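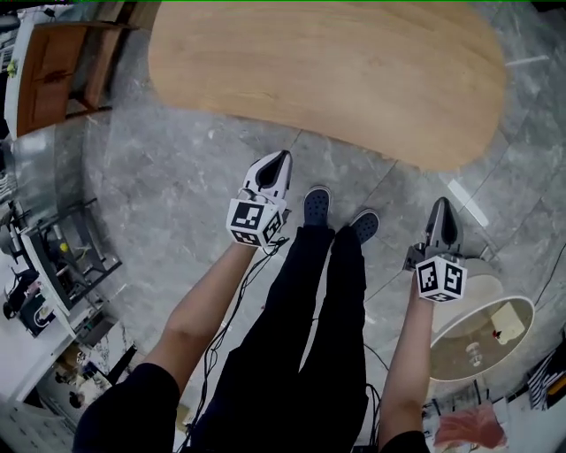

Balora Hand-Held Gripper Pair

Overview
The Balora is a two-handed demonstration device for manipulation research. One operator holds a gripper in each fist and performs the task directly, without a leader arm or teleoperation link. Jaw state and six-axis pose are logged for both hands on a shared clock and exported as end-effector trajectories. Policies trained on those trajectories can be deployed on any arm fitted with the matching Balora jaw set.

Each unit carries a black-and-white fiducial marker block at its base, close to the operator's fist. The bodies are supplied in white and in dark grey. The colour has no function in tracking; it lets an annotator tell left from right when sorting clips.

Method
Most hand-held demonstration rigs estimate each gripper's pose independently, using visual-inertial odometry from its own camera. Drift in the two tracks is uncorrelated, so the relative pose between the hands degrades over a long take. This matters little for single-handed picking. It matters a good deal for handovers, folding, lid removal and anything else in which one hand braces the work for the other.

Balora adds a relative constraint. Whenever the marker on one gripper is visible from the other gripper, or from a head-worn camera, the observation enters the pose graph as a factor between the two trajectories. Between sightings the solver falls back on odometry. Markers are never required to be in view continuously, and no fixed cameras or wall targets are needed. 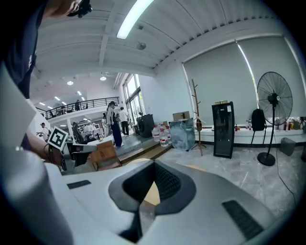
Second gripper and its marker, viewed from the first gripper's camera.

Results
The method was evaluated by Flerkmont on 1315 bimanual takes recorded in ordinary furnished rooms. Of these, 1230 solved without manual intervention. The remaining takes failed for the usual reasons: motion blur on fast wrist rotation, long periods with neither marker sighted, and featureless walls at close range.

A subset of 200 takes was solved twice, once with the relative factors and once without. Median inter-gripper error fell by 81 per cent with the factors enabled. Absolute error in the room frame changed very little, as expected -- the factors constrain the hands to each other and say nothing about where the pair sits in the world.

Strong daylight from one side lowered the detection rate when the marker face was in shadow. Fixed exposure set for the work surface gave better results than automatic exposure.

Recording practice
Start each take with the grippers raised in front of the body, marker faces turned inward, and hold for two seconds.
Route the cable back along the forearm and leave a loop at the wrist. A tight cable shows up in the data as a bias in wrist roll.
Keep the sleeve clear of the marker block.
Do not clean marker faces with solvent. Scratched or glossy faces should be replaced as a set.

Software
Takes are processed with the Zirel solver, supplied with the grippers. The August release added batch re-solving and a per-take report of marker sightings. Trajectories export to the Coelho format or to plain CSV. Raw video is retained unless the operator deletes it.

Supplied items
Two grippers with marker blocks fitted
Spare marker face set
Two data cables
Calibration sheet
Zirel licence, one workstation

Ordering
Jaw sets for robot mounting are sold separately. Quote the arm model and flange pattern when ordering.

Page revised December 24, 2020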